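Woda Green Backdrop Cloth and Black Table Top

Hunent / Backdrops and tables / Woda

Woda cloth, green
Woda top, black
Sold separately or as a set

We've stocked the Woda cloth since February and it has become the thing we reach for first whenever something small needs to sit in front of a plain background. It's a big, soft, green piece of fabric that hangs well, folds up small and doesn't mind being stuffed in a bag. Put it behind the black Woda top and you have a tidy little work area with a very clear line between what's on the table and what's behind it. We're fond of it!

The cloth

The cloth is 2000 mm wide, with a sewn channel along one long edge for a pole and plain hems on the other three sides. The channel is open at both ends, and it takes any smooth pole up to 30 mm across. A curtain pole is fine, and so is a broom handle if you're working in the kitchen. If you'd rather not use a pole, fold the top hem over a line and clip it at each end and once in the middle. More clips give you a flatter cloth, fewer give you more drape.

How much drape you want is a matter of taste. Pulled tight, the green is very even. Let it hang with a bit of slack and it falls in soft folds that go darker on the side away from the window and lighter on the other. A lot of people iron theirs within an inch of its life (Clillell, who weave it, certainly would) but in our own room we let it hang as it likes and move the lamp if one side gets too gloomy.

It's long enough to drop behind the back of most tables, so you don't get a strip of skirting board showing underneath. Let it fall straight down behind the table and leave a hand's width of space between the two, especially if whatever you're doing involves bumping the table. Otherwise the cloth gets nudged and the folds shift every time.

The green is the same dye as the older Woda cloths, so a second one bought now should sit next to a first one without a fuss. Any difference will come from washing. If you plan to hang two side by side, wash them together before you start.

The top

The top is 22 mm thick and comes in black only. It sits on trestles or on a table you already have, and there are four rubber feet in the box for the second case. Stick them on before you turn it over – they go on a good deal more easily that way.

What we like most about it is how well pale things show up. A white plate, a card box, a bit of off-white board: all of them stand out clearly, and you can find the edge of each one without hunting for it. Black things are another matter, of course. If most of what you handle is dark, turn to the Breathnach top further down the tables page, which comes in a light sand colour and uses the same trestles.

Dust shows. So do crumbs and the fluff from the cloth when it's new. A damp cloth and then a dry one will see to all of that, and we keep an old tea towel hanging off the end of the trestle for the purpose. Please don't use furniture polish, which leaves a film that catches the light and is a nuisance to get off.

Marks and labels

Low-tack paper tape is fine on the top for marking where things go. Lift it at the end of the day if you can. On the cloth, use a pin or a clip. Tape doesn't hold on it for long, and chalk takes two washes to come out.

Printed markers and labels are best stuck to whatever you're putting on the table and left off the table itself, so that when a panel or a box moves, its label moves too. Press them down from the middle outwards.

Washing and storing

Wash the cloth on its own at 30 degrees the first time, as it gives off a fair bit of colour. After that it can go in with other greens. Line dry, no tumble dryer. It'll shrink a touch on the first wash and then stop, and the stated width allows for that.

Roll it on its pole for storage if you have the wall space. If you haven't, fold it loosely and hang it up the evening before you need it. The worst of the creases drop out overnight.

The top should stand on a long edge or lie flat. Leaning it on a corner for weeks will bow it, and we've got one in the shop with a curve in it to show anyone who doubts this.

What comes with the set

The cloth, the top, four rubber feet, a handful of clips and a drawstring bag for the cloth. Poles and trestles are extra. The bag is a new addition and rather good – big enough that you can get the cloth back in without swearing.

Collection and delivery

The cloth goes by ordinary post. The top is heavy and awkward, so it comes by van, and the driver will want someone at home to help it through the door. You're welcome to collect from us instead. Bring a blanket for the car.

The green cloth and the black top are together in the first picture, and there's a labelled off-white panel in the second.
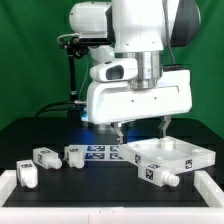
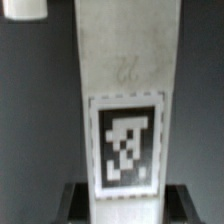

Brayden Li
Had the cloth since spring and bought the top last month to go with it. Very pleased with both. I did find the pole channel a bit snug at the seam in the middle, and had to wiggle my pole through there, but once it was in it hung nicely. Is there any chance of a longer version of the cloth? I'd love to have it come forward under the table as well.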